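Pondération des critères dans Plistura : poste technique vs encadrement

n_golob
Posté le 23 nov. 2021
Bonjour,
Nous paramétrons Plistura pour le recrutement interne. Le référentiel Jaloswood livré par défaut contient 60 comportements, dont 11 marqués « essentiels » pour les postes d'encadrement. Le score final mélange diplômes et questionnaire à parts égales. Quelqu'un a-t-il modifié ce ratio ?

Isah
Oui. Chez nous le questionnaire compte pour un tiers. Menu Profils > Pondération, puis recalcul manuel, sinon les anciens scores restent affichés.

npeeters
Pas d'accord avec un tiers pour l'encadrement. Sur plus de 3619 dossiers repris depuis juillet, l'expérience seule classait mal les candidats internes. Je garderais la moitié et je réduirais les essentiels à 5.

n_golob
Réduire sur quelle base ? Entretiens avec les titulaires du poste ?

npeeters
Entretiens, plus les évaluations annuelles. Fiche de poste d'abord, questionnaire ensuite.

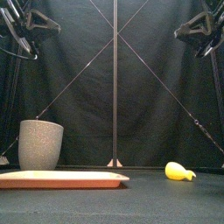 Obadia Mwakalinga
Les évaluations annuelles sont rédigées par les mêmes responsables qui recrutent, donc le biais est compté deux fois. Je m'en tiendrais aux entretiens.

Isah
+1. Et dupliquer le profil avant toute modification, l'historique n'est pas conservé.

n_golob
Noté. Je teste sur un profil dupliqué et je poste les écarts de classement.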